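Ticket: Handover episodes rejected on upload, Ulau cell
Project: Prikindale
Opened by: Xiomara Strickland
Assigned to: Ihor Yatsenko
Priority: Normal
Status: Monitoring

Problem
Since the October update the uploader has been rejecting two-arm handover episodes with "gripper state out of sync." Single-arm episodes go through. Of the last 100 handovers recorded, 13 were rejected. The set stands at 1,816 accepted episodes and we can't train the next version until the handover part is filled.

Steps tried
1. Restarted the recorder and both arm controllers. No change.
2. Swapped operators. Gopinath and I both get rejections.
3. Recorded with the box handover only. No rejections, but the box is big and easy to grip.
4. Went back to small items. Rejections came back in the first session.

Reply from Ihor Yatsenko
I pulled six of the rejected files. In all of them the left gripper log lags the right one by up to half a second at the moment of release. The checker sees both grippers closed, then both open, and throws the episode out. Small items show it more because the operator closes and opens in short taps. Please send me what a normal keychain setup looks like on your side, with the arms at the handover point. 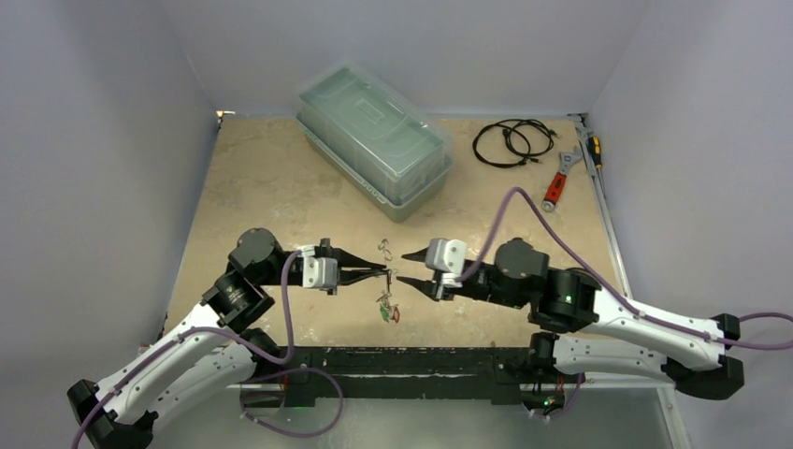
Posted by Xiomara Strickland, Ulau cell, November 30, 2019

Keychain task, left to right. The left gripper holds it at the fingertips and the right one comes in from the other side. The other things on the table stay put for the whole session: storage box, black cable, wrench and screwdriver. Should I change the approach angle?

Reply from Ihor Yatsenko
No, keep the angle. The left gripper log was still on the old clock setting. I have moved it to the same clock as the right. Please record a new batch, same task, and hold for one second before the left side lets go. Don't delete the rejected files. I think I can shift the timestamps and get most of them back.

Reply from Xiomara Strickland
New batch is uploading. Gopinath has the next shift and will post the reject count on this ticket.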